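Brolley Reader Guide
Section 4: Adding Books and Setting Up a Reading List

Complete Section 3 (Account and Language) before you start. You need a Brolley account, the Drarudari catalog file, and a computer with a free network port. Wireless set-up is covered in Section 6.

4.1 Load the catalog

1. Sign in to Brolley and open the Library tab.
2. Select Import, then Catalog File.
3. Choose the Drarudari file and press Open. The file holds 2000 history and biography titles. On an older computer the import can take 18 minutes.
4. When the status line reads Done, press Refresh.

Caution: Do not close the Library tab during import. A half-loaded catalog has to be deleted by hand (see 4.5).

Note: Titles from the Drandidcombe regional history series are listed under the series name, with the volume number after it. Searching by author will not find the first 349 entries in that series. Search by title instead.

4.2 Build a reading list

1. Open Lists and press New List.
2. Type a name. Accented letters are allowed, so a list called Âu will sort next to the plain A entries.
3. Drag titles from the catalog into the list, or tick the box beside each title and press Add.
4. Set the order. By Publication Date works well for general reading. By Period Covered is better for following one country through several books.
5. Press Save.

A list can hold up to 1000 titles. Past that limit, Add turns gray.
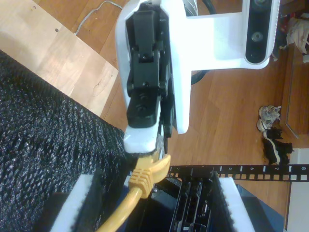
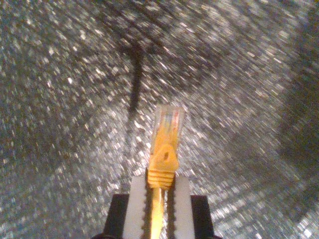
Yellow Ethernet cable and grippers 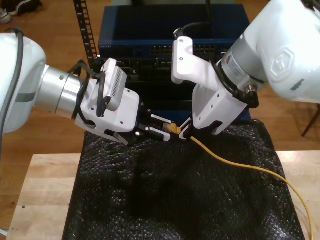 4.3 Add notes and reviews

1. Open a title and select Notes.
2. Choose Private, Shared with List, or Public Review.
3. Type your note. To quote from the book, press the Quote button first and enter the page number. Quotes without a page number are saved as plain notes.
4. For a Public Review, pick a subject heading from the menu. A book on the history of printing, for example, may go under Technology, Language, or Trade, and you can pick two.
5. Press Post.

Caution: A Public Review cannot be changed back to Private after it is posted. You can delete it, but readers who saved a copy will still have theirs.

4.4 Translated titles

Translations appear as separate entries and are linked to the original. To show them together, open View and turn on Group Editions. Notes stay with the edition where you wrote them, so page numbers remain correct. Star ratings are shared across the group.

If two editions are linked by mistake, open either one, select Editions, and press Unlink. Ratings given before the split are kept by the older entry.

4.5 Removing a partial catalog

1. Open Settings, then Storage.
2. Select the catalog marked Incomplete.
3. Press Delete and confirm.
4. Sign out, sign in again, and repeat 4.1 from step 2.

Reading lists are stored separately and are not deleted with the catalog. Titles in a list show a blank cover until the catalog is loaded again.

Section revised 2022-05-30. Continue to Section 5: Lending and Returns.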